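Planning a Two-Handed Kitchen Robot: What Should We Buy, and When?
Final report, Hinenis project team: Pendo Rweyemamu, Mutua Kimaro, Obadia Owino
Advisor: Elaine Leite

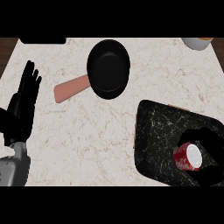
When we started, our shopping list was basically "two arms, two hands, go!" Then Elaine asked what each hand would be doing, and we had to sit down and write out the tasks before we could price anything. It was the best thing that happened to our budget.

We settled on two simulated counter tasks, one with a frying pan and one with a drink can. The simulator let us try black multi-fingered hands on both sides before spending a cent on hardware, and we learned a lot from it. A can wants fingers that wrap. A wide, flat pan handle is fussier, and Mutua spent most of a month just on approach angles (he now has strong feelings about handles).

Where the money goes

Our department gave us $615 for the first stage. That won't buy an arm, so we planned around things we can use right away:

Workstation memory upgrade: $278
Real cookware, slate board and cans for measuring: $64
Mounting hardware and clamps: $118
Held back for repairs and shipping: $155

For the arms, we compared loans from two suppliers, Skosaretti and Bruken. Skosaretti lends a matched pair for 4 weeks, which would suit us really well, but you have to supply your own table mounts. Bruken will lend one arm for longer. We like the pair, because passing an object from hand to hand is the part we're most excited to test!

What we'd still like to know

Kheri Makori in the machine shop is checking if our bench can take the load of both arms. If it can't, the clamp money goes toward a stiffer top and we request the loan for May.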